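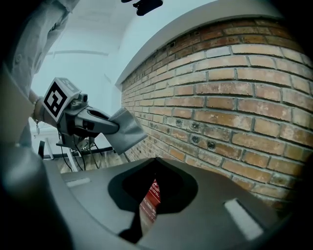
Page 2 of 10

tralik_user
Back to the budget question from the first page. We have 3270 left in the equipment line and it has to be committed by the end of February. I can get either 2 more hand-held grippers with spare finger pads, or one gripper and a proper stand with cable management. Quote is from Wunderlich. Which would you do?

mortarboard
Grippers. You can always find another stand. When one gripper is down for a broken marker block, the person holding it goes home.

Sudham_lab
I'd go the other way. We bought extra grippers last year and two of them are still in the box. We never had enough people on shift to use them. What we lost hours to was cables on the floor.

tralik_user
How many people do you run at once?

Sudham_lab
Two, sometimes three. If you have more than that, ignore me.

pk_bench
Whatever you pick, put the pads in the budget as a consumable. The soft gray ones wear fast if you work near brick. Ours go fuzzy at the fold first and then the grip gets inconsistent. I order them by the bag now and charge them to supplies, so they don't eat the equipment line at all.

mortarboard
Disagree on charging them to supplies. Our finance office sent that back. They count anything that bolts to the gripper as a part of it. Ask before you order.

pk_bench
Fair, depends on the office. Ours never asked.

rirkau_north
Does the Wunderlich quote include printed tags for the marker blocks? The Rirkau site had to reprint a full set because the first ones were glossy and the overhead lights washed them out. Cheap to fix, but it cost us a Monday.

tralik_user
It says "tags included" and nothing about the finish. I'll ask for matte. They also want shipping on top, which I hadn't planned for.

Sudham_lab
Then one gripper and the stand, and keep the rest for shipping and pads. You can ask for the second gripper next cycle.

mortarboard
Next cycle is a big if. I'd still take the grippers.

tralik_user
We run four people most days, so I'm leaning toward the grippers. Will post the revised quote when I have it.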